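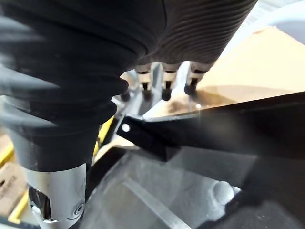
How often do the parts trays get checked? Once a month, and again after any tray is dropped or moved to another bench.

Trevcombe store, bench 7. Checked by Annelies Moser, January.

Plastic tray: ridges and inner walls sound. OK
Metal plates: no burrs. OK
Black bars: 2 scratched, put aside
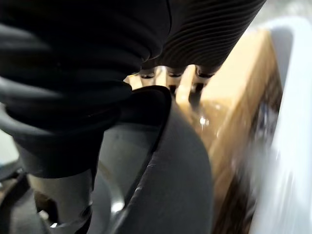
Cardboard boxes: one crushed corner, replace before stacking
Labels: box 478 has none, Marti to print
Walkway: clear. OK

Next check in February.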